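Ornlow Home Forum > Paint, Walls and Finishes > Which white did you all end up with??

palomaredux
Original post, December 25, 2023

Everyone is asleep on the couch so I'm finally writing this up. We're painting the den, the hall and the back room in February and I have to pick a white. I have sample cards taped up all over the place and at this point they're all the same card to me. My husband says "just get white." I tried that in our last apartment and the living room went lilac every day at sunset.

North-facing den, two small windows, oak floors, cool bulbs that I'm willing to change. The hall gets no daylight at all. I'd love ONE color for everything. Is that crazy? What did you use and do you still like it?

gritcoat
Not crazy, we did one white through 900 square feet and I'd do it again. Touch-ups are so easy, you keep one can and you're done. We used the Drerkex soft white in eggshell. It has a tiny bit of yellow in it, which I fought against for weeks and then loved the second it was up. In a north room you want that warmth or it looks like a dentist's office.

mothballmanor
Going to disagree with gritcoat a little. We did the Drerkex too and in our hall with no windows it looked like old piano keys. Warm paint plus warm bulbs is a lot of warm! If palomaredux is willing to swap bulbs I'd go more neutral on the wall and let the bulbs do the work.

Also eggshell in a hall, ugh. Every elbow shows.

gritcoat
Every elbow shows in flat. Eggshell you can wipe. I have two kids and a dog that leans on things, I know what I'm talking about lol

mothballmanor
You can wipe it and then you have a shiny spot where you wiped it. Ask me how I know.

tenpenny_lane
I paint for a living (small jobs mostly) and you're both kind of right. Cheap eggshell burnishes, good eggshell doesn't do it nearly as much. The bigger thing is that people pick white off a two-inch card under store lights. Please don't. Get a sample pot, paint a big piece of poster board, two coats, and carry it from room to room. Stand it up against the wall, don't lay it flat, because flat it catches the ceiling light and reads lighter. Look at it at breakfast and again after dinner with the lamps on.

And put it next to the trim. If your trim is a bright white and your wall is creamy, the wall is going to look dirty no matter what it cost.

palomaredux
Oh no. Our trim is very bright. I think it's the Szekeres trim enamel, the previous owners left half a can in the basement. Does that rule out the warm ones?

tenpenny_lane
It doesn't rule them out, but stay close. Or paint the trim the same color as the wall in a shinier finish. It looks great and nobody has to match anything. It does mean more cutting in and sanding, so figure on that.

gritcoat
Seconding same color on the trim. Wish we had.

quillandcaulk
Can I plug Jovport plain white? I did my workroom in it, a flat off-white wall with a pale white table pushed right up to it, and the two are close enough that they go together but the wall is still a little different. Under cool light the tabletop goes very slightly gray-green and the wall gets brighter as you go up. I was worried it would feel cold but I like how calm it is.
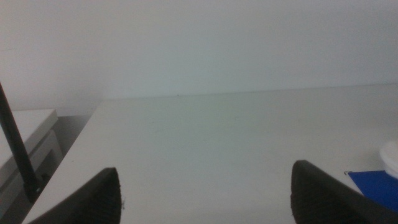
Re: Jovport plain white

mothballmanor
See, that's what I mean by neutral! I could live with that in a hall. How many coats?

quillandcaulk
Two, over primer. The old color was a mustardy tan and I think without primer I'd still be in there with a roller. It covers fine but it drags if you go back over it, so keep moving.

gritcoat
Too chilly for me, sorry. I'd be wearing a sweater in July. To each their own!

tenpenny_lane
Jovport is decent. I've had it flash on patched drywall when the patches weren't sealed, so spot prime first. Takes about 10 minutes a room.

palomaredux
OK, plan: sample pots of the Drerkex and the Jovport, poster boards, and I'm moving them around the house until we can't stand it. Leaning Jovport for the hall, and maybe the whole place if the den doesn't look too sad with warmer bulbs. The trim discussion has not gone over well on the couch.

mothballmanor
Post the boards when they're dry, I want to be proven right.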